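Kudum Collection Guide
Section 4. Recording grasp episodes with the hand-held gripper

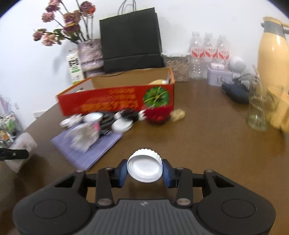
Milagros Villca asked, after reading the first draft of this section, whether it is really necessary to repeat the same grasp so many times when the policy already learns from 90 episodes. The answer is in 4.5, and it is the reason why the order of the steps was changed in this version.

4.1 Before you start

This section is for one operator working at one table. The gripper must be already calibrated (Section 3) and the Jisex recorder must show a green status line. If the line is yellow, go back to 3.6.

Small round objects, such as bottle caps and lids, are the target class for this part of the study. Leave the other things on the table where they are. We want the policy to find the cap among ordinary household things, and tables which were tidied first gave us a policy that failed in real rooms.

4.2 Preparing the table

1. Put the target caps on the table within reach of your arm. Do not arrange them in a line or a circle.
2. Turn a part of them so that the open side is up, and the others so that it is down.
3. Look at the preview. If the light reflects strongly from the table surface, you may continue, but write "glare" in the notes field.
4. Move drinks away from the path of your arm.

Caution: Glasses and vases fall easily when the operator is looking at the preview screen and not at the table. Look at the table.

4.3 Recording one episode

1. Hold the gripper still above the table, with the fingers open, and press Start.
2. Wait for the short tone. The frames before the tone are deleted.
3. Move to the cap at a normal speed. Do not stop in the air to correct the angle; if the angle is wrong, continue and mark the episode afterwards.
4. Close the fingers on the outer rim. Both pads should touch the rim at nearly the same moment.
5. Lift the cap and turn it slowly until the open underside faces the camera. Hold it so until the second tone.
6. Put the cap down in a different place from where it was taken and open the fingers.
7. Press Stop and choose a label: good, slipped, or wrong object.

Note: A slipped episode is not a lost episode. Keep it. The success classifier is trained on these, and we never have enough of them.

Note: The tilt in step 5 was added on 24 April 2022. Episodes recorded earlier do not have it and must stay in the folder "old_lift". Please do not mix the two folders, even for a quick test.

Caution: Do not squeeze more after the fingers have closed. A thin cap can bend, and the finger width written by the recorder will then be too small for the whole episode.

4.4 Changing the layout

After 32 episodes the recorder asks for a new layout. Move the caps, and also move at least two of the objects which are not targets. Then press Confirm. If you press Confirm without moving anything, the layout number increases but the data do not vary, and we can see this later only by watching the video.

If a second operator takes over, she must enter her own initials before the first episode. The wrist movement is different for each person and we use the initials to divide the training set from the test set.

4.5 How many episodes

The Bisstead set was recorded in three sizes. With 90 episodes the policy grasped caps lying with the open side down quite well, but it often closed the fingers too early on the caps turned up. With 300 episodes this error became rare, and the success rate on the test table was 97 per cent. The test table had the same lamp as the training table, so please do not quote this number for other rooms.

Aldana Retamal repeated the test at Gilmartin in December with daylight only and the result was lower. Her values are in Appendix C.

For a new site, record 300 episodes. It takes around two days with pauses.

4.6 Ending the session

1. Press Close session and wait until the upload bar disappears.
2. Wipe the finger pads with a dry cloth. Do not use alcohol on them.
3. Check that the pivot pins of the linkage have not become loose. If one moves under your finger, see Section 7.
4. Switch off the gripper before you take out the memory card.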